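The Closet That Isn't Quite a Closet
Two hooks, a low shelf and a basket can take the place of the coat pile by the door

There is a moment every October when our house admits that summer is over, and it has nothing to do with leaves. It happens when I sit down on the bench in the hall and feel, underneath me, the sleeve of somebody's coat. Then I know that the coats have come down from the attic, that they have found the bench, and that unless something is done they will stay on the bench until spring, with scarves working their way in between them like layers in a cake.

For years the something was a coat rack, the freestanding kind with arms all the way around. I have owned 3 of them, and I was fond of each one in its way. The last was a Pelleo, very handsome, bought with real hope. But a rack like that wants its load balanced, and a family doesn't take its coats off in a balanced manner. The heavy ones all went on the side nearest the door, and one evening the whole thing lay down across the hallway with a sigh and took the umbrellas with it.

So I gave up on racks and started looking at walls (I look at other people's walls now too, and I'm afraid I've become a bit of a bore at parties). What I found I liked best was the narrow alcove, the sort of leftover slice of space that older houses have beside a chimney and newer ones have beside the furnace. It's too slim for a proper closet with a rod and a door, and most of us fill it with a vacuum cleaner and forget it. Paint it white, though, put a hook on either side of the back wall and slide in a low shelf unit, and you have a place where a coat can hang straight down and be found again in the morning. 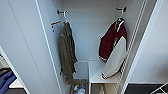
A coat to each hook: an olive-brown jacket on the left, a maroon varsity style with a cream sleeve on the right.

I'm a great believer in the single hook with the single coat. The temptation is always to add more, and the hardware catalogs don't help. Prerumex will sell you a rail with 21 pegs on it, and I did stand there in the store for some time imagining how orderly we would all become. But pegs set that close together make a pile that happens to be vertical, and the coat you want is still the one at the bottom of it. Give each jacket some wall to itself and people seem to treat it better. They find the loop! I had assumed my own household didn't know coats had loops.

While we're on the subject, do check those loops before the season starts. They take all the weight, and on an older jacket the stitching at one end is often hanging on by a few threads. Four or five small stitches through the neck seam, with a doubled thread, will see you through the winter. If the loop has gone altogether, a short length of cotton tape does the job nicely. I keep a roll of the Cheema tape in the button tin, and it has outlived two sewing machines.

Getting the coats out is also a good time to look at what holds them shut. Zippers get all the attention, and they deserve some of it, but I have a soft spot for snaps, which ask so little. Run a finger down the front and press each one closed, then open it again by pulling close to the snap itself, holding the fabric on both sides, and never by yanking the whole front apart the way we all did when we were twelve. If one is stiff, a dab of plain wax on the stud usually sorts it out. If one has gone slack, the tailor in most towns can replace it for less than the price of lunch.

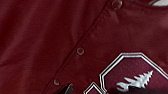 Snaps down a maroon front, with fine creases in the cloth around them.

As for creases, I wouldn't fuss. A smooth, shiny fabric that has been folded in a box all summer will come out looking like a road map, and much of that drops out after a few days of hanging. What's left can be coaxed with a cool iron through a dish towel, going carefully around any patches or fastenings.

Down below is where the basket comes in. Mine is a big woven one from Plendum that cost me 29 dollars, and it catches the hats, the gloves and the dog's leash. I empty it out on the hall floor once a month, shake it over the porch rail, and put back only the gloves that still have a partner. The singles go in a drawer, where they have been waiting for quite a few winters now.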